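# 분해 셀 2036호기 정비 기록: 그리퍼와 손목 카메라의 재설정

2월 들어 본 블로그의 갱신이 늦어진 점에 대하여 먼저 양해를 구한다. 엠스테드(Emstead) 작업장의 데스크톱 분해 셀을 정비하는 일에 대부분의 시간을 할애하였고, 그 경과를 정리하여 둘 필요가 있다고 판단하였다. 이 글은 개인 자격으로 작성한 것이며 소속 기관의 공식 견해를 대변하지 아니한다.

해당 셀의 내부 관리 번호는 2036이다. 제어 소프트웨어는 시미바리(Simivari)를 사용하고, 작업 순서 파일은 고슬린(Gosselin) 형식으로 보관한다. 기계부는 필자가, 비전 보정은 Xiaoyan Su 연구원이 담당하였다. Tyson Gill 주임은 이전 설정값의 인계와 최종 검토를 맡아 주었다.

## 1. 정비에 착수한 경위

문제는 메모리 슬롯 부근의 접근 동작에서 처음 확인되었다. 저장된 접근점과 실제 핑거 끝의 위치가 서로 어긋났고, 그 편차는 슬롯의 길이 방향보다 폭 방향에서 크게 나타났다. 로그를 거슬러 올라가 보니 편차는 핑거를 교체한 시점부터 누적된 것이 아니라 교체 직후에 이미 존재하고 있었다. 교체 작업 당시 공구 중심점을 다시 측정하지 않고 이전 값을 그대로 불러온 것이 원인이다. 교체 절차서에는 재측정 항목이 있었으나 확인란이 비어 있었다. 이 부분은 필자의 책임이다.

## 2. 기계부 점검

점검은 전원을 차단한 상태에서 시작하였다. 그리퍼 체결 볼트를 모두 풀어 접촉면을 닦은 뒤 대각선 순서로 다시 조였고, 표시용 페인트를 새로 칠하였다. 기존 표시선은 지워져 있어 풀림 여부를 판정하는 데 도움이 되지 못하였다.

케이블 정리에는 예상보다 오랜 시간이 걸렸다. 팔을 따라 올라가는 검은색 케이블 묶음은 손목이 회전할 때 당겨지지 않을 만큼 여유를 두어야 하지만, 지나치게 길면 열린 케이스의 가장자리에 걸릴 우려가 있다. 결국 고정 위치를 한 단 위로 옮기고 손목을 양방향 한계까지 저속으로 돌려 보며 길이를 정하였다.

기준 시료로는 Dell 데스크톱 본체를 사용하였다. 측면 패널을 떼어 내고 옆으로 눕혀 메인보드가 위를 향하도록 놓는 것이 이 셀의 표준 자세이다. 떼어 낸 패널은 안쪽 면이 위로 오게 하여 본체 왼쪽에 둔다. 패널 안쪽에는 높이 솟은 회색 기둥이 있으므로 팔의 대기 경로를 설정할 때 이를 장애물로 등록하여야 한다. 이전 설정 파일에는 이 항목이 누락되어 있었다.

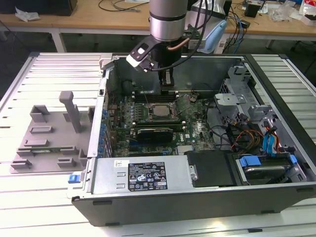

*그림 1. 눕혀 놓은 본체 안으로 그리퍼를 내린 모습. 핑거는 프로세서 소켓 위쪽의 메모리 슬롯을 향하고 있다.*

공구 중심점은 네 방향에서 동일한 기준 핀에 접근하는 통상의 방법으로 다시 측정하였다. 첫 측정의 결과는 채택하지 않았다. 핀 고정구가 완전히 조여지지 않은 사실을 뒤늦게 발견하였기 때문이다. 고정구를 다시 체결하고 처음부터 반복하여 얻은 값을 시미바리에 입력하였으며, 이전 값은 삭제하지 않고 별도의 이름으로 보존하였다.

## 3. 비전 보정과 손목 카메라

손목 카메라의 보정에는 보정판 영상 14장을 사용하였다. 장수를 더 늘리는 방안도 논의하였으나, Xiaoyan Su 연구원은 자세의 다양성이 확보되지 않으면 장수는 의미가 적다는 의견을 제시하였고 필자도 이에 동의하였다. 손목을 충분히 기울인 자세를 우선하여 촬영하였다.

보정에서 가장 까다로웠던 것은 반사이다. 메인보드 위에는 금속 고정 브래킷과 프로세서의 방열 덮개가 있고, 섀시의 회색 금속면도 빛을 강하게 되돌린다. 노출을 자동으로 두면 금속면의 밝기에 따라 보드 쪽의 밝기까지 함께 변하여 특징점 검출이 불안정하였다. 이에 노출을 수동으로 전환하고 보드의 녹색 영역을 기준으로 값을 고정하였다. 금속면 일부가 하얗게 날아가는 것은 감수하기로 하였다. 위치 인식에 그 영역을 사용하지 않기 때문이다.

기준 특징으로는 메모리 슬롯 양 끝의 래치와 소켓 브래킷의 모서리 나사를 등록하였다. 래치에는 흰색과 검은색이 섞여 있어 색상만으로 검출하면 검은색 래치를 놓치게 된다. 종전의 설정이 바로 그러하였으므로 윤곽 기준으로 변경하였다. 콘덴서의 푸른 윗면은 눈에 잘 띄지만 조명을 받으면 흰 원으로 보이는 경우가 많아 기준에서 제외하였다.
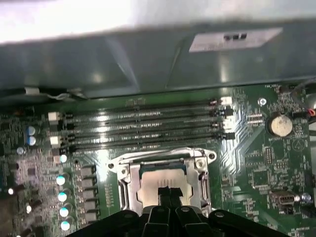
*그림 2. 손목 카메라로 본 메인보드. 메모리 슬롯은 비어 있으며, 핑거가 프로세서 위에 걸쳐 소켓 아래쪽 절반을 일부 가리고 있다.*

그림 2와 같은 자세에서는 핑거 자체가 시야의 아래쪽을 차지한다. 따라서 소켓의 기준점은 핑거가 내려가기 전 높은 위치에서 미리 취득하고, 하강 중에는 가려지지 않는 슬롯 쪽 특징만으로 위치를 보정하도록 순서를 나누었다. 고슬린 파일에서는 이 두 단계를 별개의 블록으로 기재하였다. 한 블록으로 묶으면 중간 정지 후 재개할 때 취득 단계를 건너뛰는 문제가 있다.

## 4. 시험 운전

시험 운전은 부품을 집지 않는 접근 동작만으로 진행하였다. 속도 제한을 낮게 두고 600회를 반복한 뒤 로그를 검토하였으며, 이상이 없음을 확인하고 1000회까지 연장하였다. 핑거 끝의 접촉 감지는 기록되지 않았다. 실제로 부품을 파지하는 시험은 이번 정비 범위에 포함하지 아니하였다.

Tyson Gill 주임은 검토 과정에서 두 가지를 지적하였다. 첫째, 장애물로 등록한 패널 기둥의 높이에 여유값이 반영되지 않았다. 둘째, 수동 노출값이 설정 파일의 주석에만 적혀 있어 초기화 시 자동 노출로 되돌아간다. 두 항목 모두 당일 수정하였다.

## 5. 향후 관리 사항

- 핑거 교체 시 공구 중심점 재측정을 마치기 전에는 자동 운전으로 전환할 수 없도록 잠금 조건을 둔다.
- 볼트 표시선은 작업 개시 전에 육안으로 확인한다.
- 손목 카메라의 창은 마른 천으로만 닦고, 세정액은 사용하지 않는다.
- 측면 패널의 거치 위치를 변경할 경우 장애물 정보를 함께 갱신한다.

플로로라(Florora) 작업장의 동일 기종에도 같은 설정을 적용할 예정이다. 다만 그곳은 조명 배치가 달라 노출값을 그대로 옮길 수 없으므로 보정 영상을 새로 촬영하여야 한다. 핑거 예비품은 이미 발송하였으며, 케이블 고정구는 아직 입고되지 않았다.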